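Two Arms, One Table
July 21, 2019

By the time the doors of the Wakusau workshop open at 11, there is usually a line of students in the hallway. The robot club gets the room for the afternoon, and the table time is split by a sign-up sheet taped to the door. If you miss your slot, you go to the back of the line.

The club started as an after-school class in basic wiring. Ya-wen Su taught it then and still runs it now, though she spends most of her time answering email and ordering cable. Membership stands at 18 this summer, from first-year high school students to a few who have already graduated and keep showing up.

Their project is an entry for the Kelidley, a student contest in which a robot arm has to pick up small blocks and set them down where it is told. The rules run to 11 pages. Teams may use any arm they can get, but the judges choose the surface the blocks sit on, and they don't say ahead of time what it will be. Last year it was a checked tablecloth, and the Wakusau team came in near the bottom.

"Our software had only ever seen a plain gray table," said Amirul Ngau, who wrote much of it. "It kept reaching for the squares on the cloth."

Since June the students have been practicing on busy patterns. Sum-yee Lau, who handles the test schedule, asked members to bring in old curtains, bedsheets and anything else with strong colors. Each one goes on the table for a few sessions and then gets swapped out. The results go in a shared log, which had 1533 entries when I visited. Most are one line long. A good many say only "missed left" or "dropped."

The work is slow. Someone sets out a block, someone else starts the program, and a third person writes down what the arm did.

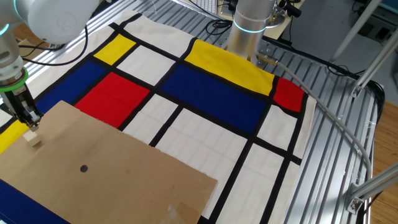 Ming-te Hsieh joined the club to build things and was surprised by how much of his time went to note taking. He has come around to it. In June he went through the log by hand and found that the misses bunched up on one side of the table. The team spent two sessions redoing the calibration, and the numbers got better after that.

Money is a regular worry. Flallar, a local machine shop, lets the students use its scrap bin and cuts brackets for them when business is slow. Entry fees and travel come out of a bake sale and whatever parents can put in.

Séverine Courtois will drive the team to the contest, as she did last year. She has asked that the arm be packed the night before this time. Su has put that on the sign-up sheet too, under the last practice slot, with two blank lines for names. One was filled in when I left.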